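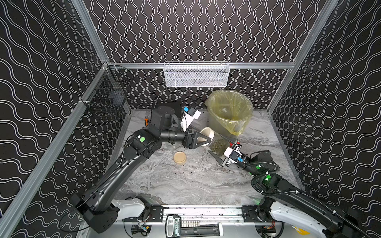
Carberg, 27 June 2019

The Candunik build group is looking for two people to help finish a two-arm bench in the Hidosetti shared workshop. The arms are up and moving on their rail. Our current job is jars: getting lids off and on, emptying dried herbs into a lined bin, and sorting out which lids go where.

You would drive the arms, log failed grips and help us reroute the cables. We started in March and have 337 logged runs. We want 800 before we change the fingers. 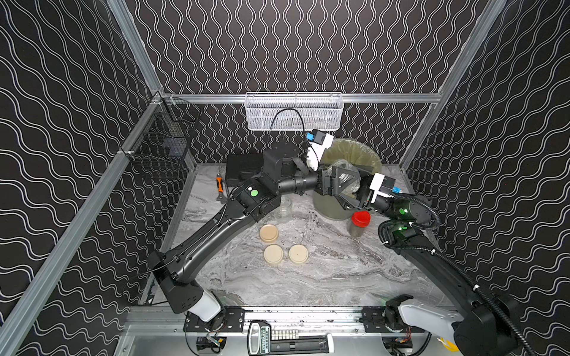
Bags are still the hard part, so patience matters more than a degree. You should be able to use a hex key and read a simple wiring diagram. Some Python is useful. Expect to sweep up crumbs. 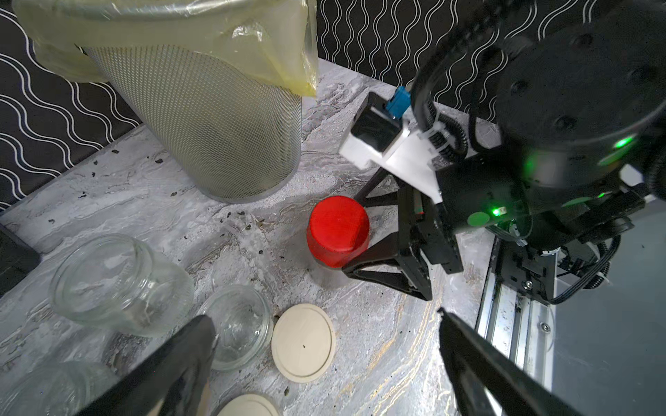 Two evenings a week, four months. Unpaid, but your workshop dues are covered and you get a key to the Achari Street door. Minimum age is 18.

To apply, send a few lines on something you have built or repaired to Wanting Lü, or leave a note in box 218 at the front desk.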